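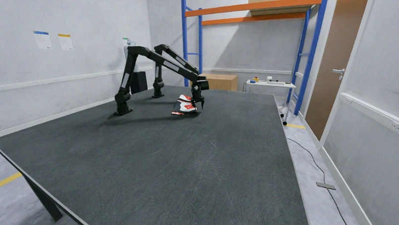 Worktable with two black arms

11 shares · 2 comments

Weekend Bakery Assistant, Pennington

Grarkidier is a neighborhood bakery that makes bread, rolls and pastry for its own shop and for cafes in Pennington and Usberg. We are hiring one part-time assistant to work Saturdays and Sundays, with extra shifts in December when holiday orders come in.

Shifts start at 4:30 a.m. and run nine hours with a paid meal break. Buses do not run that early, so you will need your own way to get here. Parking behind the building is free.

What you will do
- Weigh and mix doughs from our recipe cards
- Shape rolls and load trays for the ovens
- Pack cafe orders and check them against the delivery sheet
- Wash pans, sweep, and wipe down your station before you leave
- Cover the shop counter for short periods – usually while someone is at lunch

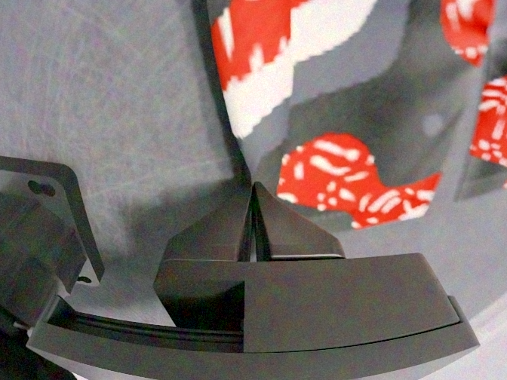

What we are looking for

You do not need to have worked in a bakery. Kitchen, cafe or grocery experience helps, and so does any job where you had to be on time very early. You should be able to lift a 50-pound flour bag, stand for most of a shift, and follow a written recipe without skipping steps. Flour, nuts, eggs and dairy are in use all day, so please think about this if you have allergies.

You must be 18 or older to run the mixers.

Pay and training

Starting pay is $19 an hour and goes up to $20 after the training period. Training is four weekends alongside Mudassar Mughal, our head baker. We supply aprons and hats. Bring your own closed shoes with a non-slip sole. Staff take home bread at the end of each shift, and get a discount on everything else – cakes included.

We use Darex for scheduling. Shifts are posted two weeks ahead and you can request swaps there.

How to apply

Bring or mail a resume and a short note about your weekend availability to Grarkidier, 1204 Mill Street, Pennington. Applications close Thu 30 January. We will call people we would like to meet and set up a paid trial shift of three hours. If you have questions, stop by the shop after 11 a.m. and ask for Mudassar.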